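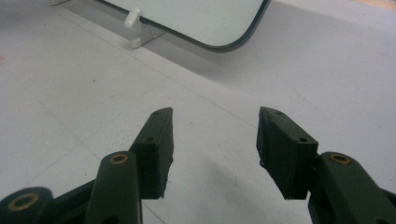 Why does a kitchen worktop go dull long before it wears out? The shine is lost to very fine scratches, most of them made by grit dragged under a cloth, and they scatter light well before any real depth of material has gone.

Grit is mostly quartz, carried in on shoes and vegetables. Quartz is harder than nearly every plastic surface sold for kitchens and harder than many of the stones. A single grain under a damp cloth leaves a groove too fine to feel. Several thousand of them, running in all directions, leave a haze.

Agustina Vergara tests worktop materials at Culora, a small laboratory that works for fitters and landlords. Her standard rig draws a weighted felt pad over the sample for 300 strokes, with a measured dose of sand. Gloss is read before and after with a meter set at 60 degrees, the usual angle for surfaces that are neither very matt nor very shiny. A perfect black glass tile reads close to 100 on that scale.

"People ask how hard it is," Vergara says. "I ask how shiny it was to start with."

A matt board has little gloss to lose, so the change is small and the eye forgives it. A polished black one shows everything. In the spring round, a high-gloss sheet sold as Winum had visible haze at stroke 253, and its makers have since changed the top coat. Ekau, a matt board from the same price band, finished the run with no mark that could be seen from standing height.

Cleaning method matters more than cleaning product. Lift loose grit with a soft brush or a rinsed cloth first, then wipe – dry wiping does the most harm. Cream cleaners contain chalk or similar powders. Chalk is softer than quartz, but it will still cut an acrylic face.

Repair depends on whether the colour goes all the way through. Solid acrylic can be sanded and brought back. Laminate cannot, as the printed layer sits just under a thin clear skin. The Siliņa method, used by some fitters, fills the scratches with a hard wax. It lasts a few months in a busy kitchen.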